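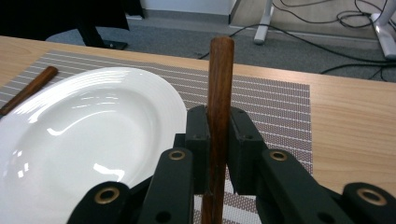 Hi, and welcome to the table setting page! I'm the one who writes the software for this at Plarkorholm, so if you came for motors and gear ratios, sorry, Inès Arnaud has all of that on her own page and explains it far better than I could. My part is what happens between the hand-held gripper and the policy: lining up the video, working out where the gripper was at every moment, deciding which bits are worth learning from, and then (the fun bit) watching an arm try to do the same thing.

The job we picked is setting a place for dinner. Plate, placemat, chopsticks, cutlery. It sounds tame, I know. But a chopstick is a really mean thing to hand a perception stack. It's thin, it's the same color family as half the tables in the world, and once the pads close on it you've lost sight of most of the part you care about. Our first grasp detector, which I wrote in an afternoon last August and was very proud of, kept treating the gap between the pads as the object. I still have the plots. They're bad!

So now we run things in a different order. Grestura is our pose tracker, and it goes first. It works out the camera path from whatever is standing still in the background, and floors with lots of stuff on them are lovely for that. Cables, table legs, chair legs, I'll take all of it. Then the finger width gets read off the pads, and only after that do we ask where the held object is. Doing it last means the search is limited to a little wedge between the fingers, and it runs at 60 frames a second on my desktop without the fan going crazy.

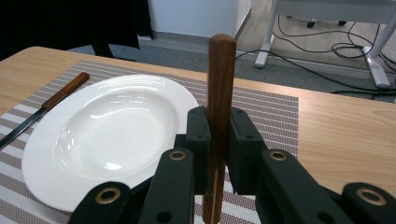
Upright wooden handle between the pads, with the plate and the knife over to the left.

Tall, narrow things held straight up are my favorite test for the wrist angle estimate. If the tracker thinks the gripper is tilted by even a small amount, the tip of whatever you're holding ends up well off to one side in the reconstruction, and you can spot it right away in Larard. (Larard is our clip viewer. It started as a script for scrubbing through video and has grown a timeline, a 3D pane and a color picker that I regret.) I like to drop a straight line along the handle and play the clip through. If the line wobbles and the handle doesn't, the bug is mine.

The plate brings its own trouble. Glazed white stuff throws highlights, and highlights move when the camera moves, which is exactly what a feature tracker doesn't want. We mask out anything close to white before matching. It's crude and I've been meaning to replace it with something learned, but it costs nothing and it fixed 16 of the clips Grestura used to give up on, so it has stayed.

Placemats are sort of the opposite. A woven pattern has tons of texture, but every stripe looks like its neighbor and the matcher will happily jump over by one. You get this tiny sideways hop in the path, then a hop back again a moment later. I added a motion limit for that — if the gripper would have needed superhuman wrists to make the jump, the match gets thrown out.

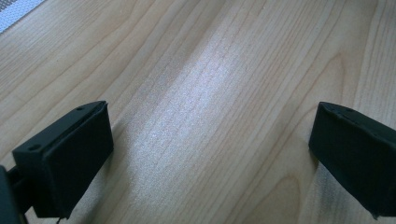

And then there are the close views, which is where I've spent most of this winter. When the gripper is down near the tabletop there's hardly anything to hang on to except wood grain and glare. The grain is usable if you boost the contrast first. The glare slides around on top of it and drags the estimate along, so for those stretches Grestura leans on the inertial data and goes back to the picture once the background opens up again. The handover used to leave a kink you could see in the planned path. Now we blend across 5 frames and the arm stops doing its little hiccup on the way down.

The planner is called Lumenta and it's the newest piece. It takes the learned motion and checks it against a simple model of the table, then nudges it up if a finger would scrape. That's all it does for now! Around 58 percent of its nudges are ones I'd agree with, and the others are overly careful, so the plate gets let go a touch too high. I'm tuning the clearance next, and I'll put up more pictures when there's a new version to go with them.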